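Brokholm Shared Workshop
Tips for Members: Building and Using a Gripper for Folding Laundry
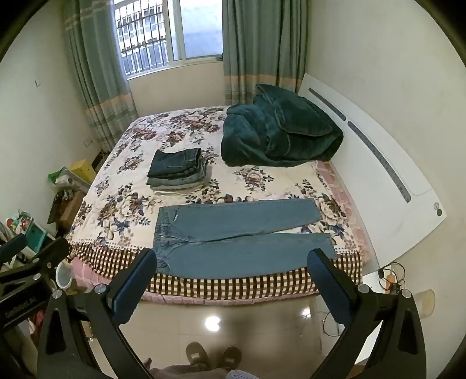

What size should the finger pads be for handling clothes?
Pads slightly wider than a thumb suit most garments. A narrower pad pinches a single point and lets the cloth swing, while a much wider one picks up the layer underneath as well.

The tips on this page were collected by members of the Polau bench group during the build of a two-finger gripper for household folding. They apply equally to a hand-held tool and to one mounted on an arm. Members starting a similar build are asked to read the page through before booking bench time.

Preparing the fingers

Clean the metal with rubbing alcohol before gluing on a rubber pad, and let it dry fully. Contact cement should be left until it is tacky on both faces. Clamp overnight.

Check that the two pads meet flat. Close the fingers on a strip of printer paper and pull gently. If the paper slides out at one side, loosen the finger screws, set the finger square and tighten again. Ruba Boutros recommends marking the final position with a scribe line, and the group has adopted this on both of its tools.

Dark rubber picks up lint quickly. Wipe the pads with a damp cloth after every session — dish soap is acceptable, but silicone spray must be kept away from them.

Fasteners and wiring

Use thread locker of the removable kind on all screws in the finger linkage. The first Polau tool lost a screw inside a pillowcase in June, and an afternoon was spent finding it.

Route cables along the back of the frame and leave a little slack at each joint. Power leads on the floor should run along the wall, away from where the operator stands.

Choosing a practice surface

A made bed is a better practice surface than a bench. It gives slightly under the fingers, as a real bed will in use, and it allows a pair of jeans to be laid out at full length. Smooth the sheet first. Loose folds in the bedding are easily gripped along with the garment.

Begin with jeans. Denim holds its shape, and the seams give the pads something firm to close on. Lay the pair flat with one leg above the other, grip near the hem, and bring the hem toward the waistband in a slow arc. Keep finished pairs in a stack well behind the working area. Fleece blankets and knitwear should be left until the jeans can be folded reliably, and fitted sheets later still.

Ketill Ásgeirsdóttir kept the practice log for the second tool, which reached 491 folds before the pads were replaced. Of the last 13 pairs folded on the old pads, nine slipped at the waistband. Members should treat repeated slipping there as the sign that new pads are due.

Storage

Store the gripper with its fingers open. Pads left pressed together for weeks take a set and no longer meet flat. Spare pads are in the Stedix drawer cabinet, drawer 8, and must be signed out.

Corrections to this page may be sent to Kolbrún Brøndum.

Page last revised 28 December 2020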